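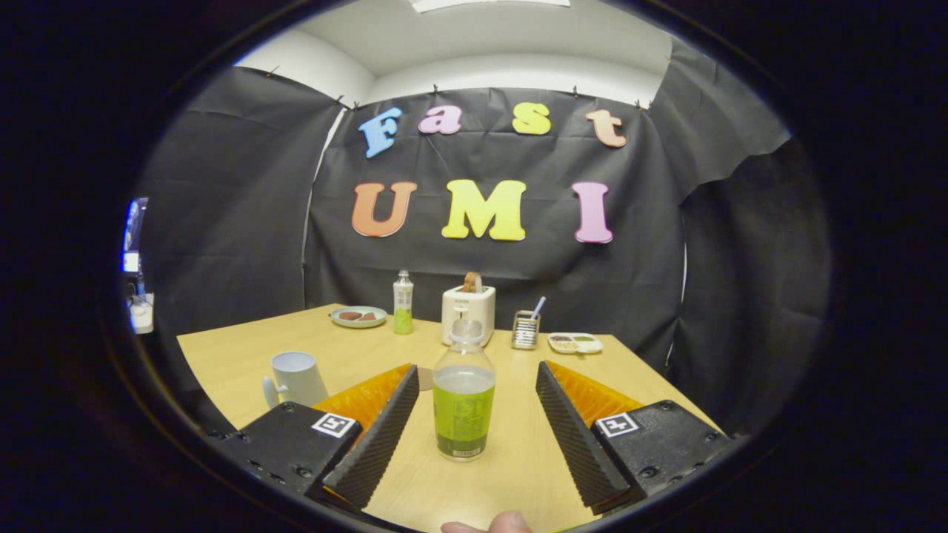
Green liquid, clear bottle, white cap.

Search this site Enter keywords Go

Print this page | E-mail to a friend

I have a bone to pick with refill shops, and I say that as someone who drives to one every other Saturday. The one in Lenddale opened in June and I was so excited I brought 7 empty jars (way too many, my trunk rattled the whole way home). I love the idea! I love the smell in there! But why on earth does it have to feel like an exam?

You weigh your jar, you write the weight on a sticker, you fill it, you weigh it again, and then you stand in line while the person ahead of you does math out loud. My neighbor Nidia Nina went once and never went back - she has two kids and a job in Batow, and she told me she can grab soap at the supermarket in the time it takes to find a pen. I can't blame her one bit.

People keep telling me shoppers are lazy. I don't buy it. Folks in Lenddale will haul glass to the drop-off in the rain if the gate is open when they get off work. Make refilling quick, put a price on the shelf I can read without my glasses, and stay open past five. I'd take that over another poster about the ocean.

I'll be there again this Saturday anyway, with fewer jars.

- Irén Somogyi

Contact us | Copyright Lenddale Opinion Page | Back to top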